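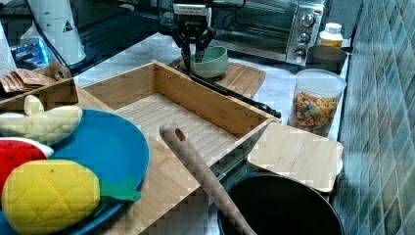 Counter as of this morning. Bamboo tray in the middle, cereal canister on the right.

jtapia16
Trying to decide what stays out on the counter. The tray is a Cundholm and takes up most of the space. The brown paper packets fit the side compartment fine. Long handles don't fit anywhere, so they end up lying across it. Would you keep the tray?

peadar_d
I'd lose it. Slatted floors collect crumbs and you have to lift everything out to clean. Stand the utensils in a crock.

Garnet Després
Disagree with Peadar. Keep the tray and use it only for packets and small stuff. The cereal can go in a cabinet. Clear plastic next to a window goes stale fast in my experience.

jtapia16
No window on that side. The cereal gets used every day, so I want it out.

kojo_a
Is the green bowl for anything? You could put the plush fruit in it and get the blue plate back.

jtapia16
My daughter serves the fruit on the plate. The pineapple wouldn't leave much room in the bowl anyway.

peadar_d
Then hang the wooden spoon. It has a hole in the handle. One hook, done.

Garnet Després
Agree on the hook. Still keeping the tray if it were mine.

jtapia16
Ok, hook first. Tray stays until September and then I'll see.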